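Sadaneck grasp relabeling

Sadaneck grasp relabeling is a method for training robot arms to pick up household objects from recorded demonstrations. It was developed by Blažena Kadlec and Aurelio Ocampo at the Jinstead laboratory. The name comes from the software package in which the method was first released.

In ordinary imitation learning, each recording is used for the single task the operator had in mind. Sadaneck goes back over the same recording and marks every moment at which the gripper was in a position to reach some other object. These moments are then added to the training set as short partial examples, each with its own target.
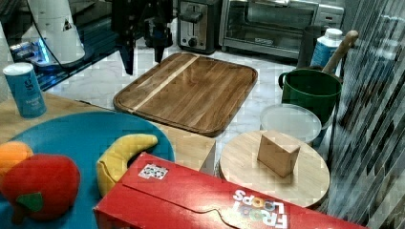

The method works best when many objects share a small space, as on a kitchen counter. Flat items are handled separately. A board or plate offers few places to grip, so the relabeling step accepts only approaches toward the rim or a corner.

The first trial used 443 demonstrations and 40 objects, including toy food, boxes and cookware. Kadlec and Ocampo reported that a policy trained on the relabeled set dropped fewer objects than one trained on the original recordings. The gain was smallest for shiny metal and clear plastic.

Flelero, a later version written by Ocampo, uses 2 camera views and discards examples in which they disagree on the target's position. It does not support two-armed robots.

See also: Deng benchmark, imitation learning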